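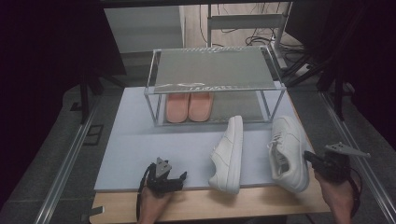

4.2 Admission pricing and the use of bundled passes

The Panley thermal bath sells three kinds of admission: a standard day ticket, an evening ticket, and entry under the Jollatau visitor pass. The pass is issued by the city and gives its holder a reduced price on the standard day ticket only. Massage, mud treatment and towel rental are charged at full price to all guests. The same rule applies at Kurnov, the smaller of the 2 baths in this study, except that Kurnov has no evening ticket and closes its outdoor pool in November.

We interviewed 114 guests at the exits of both baths and asked each of them what they believed their ticket included before they arrived. Guests who had bought a standard ticket at the desk gave mostly correct answers. Guests who held a pass were far less certain. Many expected the reduction to cover at least one treatment, and several had planned their visit on that basis. A common account was that the guest had read the word "spa" on the pass leaflet and had taken it to mean the whole building, including the treatment rooms on the upper floor.

Price boards at the two sites differ in layout. At Panley the treatments are listed directly under the admission prices, in the same type size, and the pass symbol is printed at the top of the board. At Kurnov the treatments have a board of their own next to the massage desk. Misunderstandings were reported less often at Kurnov, although the sites also differ in size and in the share of foreign guests, and we do not treat the layout as the only cause.

Figure 3. Footwear and rack. 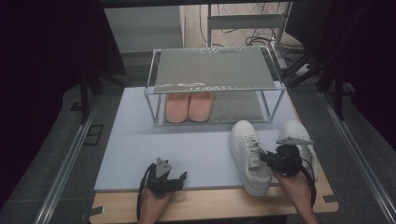
Despina Bratu, in her written comments on an earlier draft of this section, objected that the pass leaflet had been given too much weight. In her view most guests never read it, and "the person at the desk is the price list" for anyone who arrives without a reservation. She asked that we look again at the answers of guests who had spoken with staff before paying.

We did so. Guests who recalled a conversation at the desk were more likely to know that treatments were excluded, and this held for pass holders as well. The desk staff at Panley follow no fixed wording, however, and on busy mornings they often scan the pass and hand over a wristband without further talk. Guerra, the company that runs the ticket system for both baths, added a printed notice to the receipt in 2020. Few of the guests we spoke with remembered seeing it - the receipt is handed over after payment, when the choice has already been made.

The evening ticket raises a separate problem. It is sold at Panley from five o'clock and cannot be combined with the pass, yet its price is lower than the reduced day ticket. Pass holders who arrive late in the afternoon therefore pay more if they present the pass than if they wait. Staff told us that they mention this when asked. Section 4.3 turns to the complaints filed at the Panley desk and to the way refunds were handled.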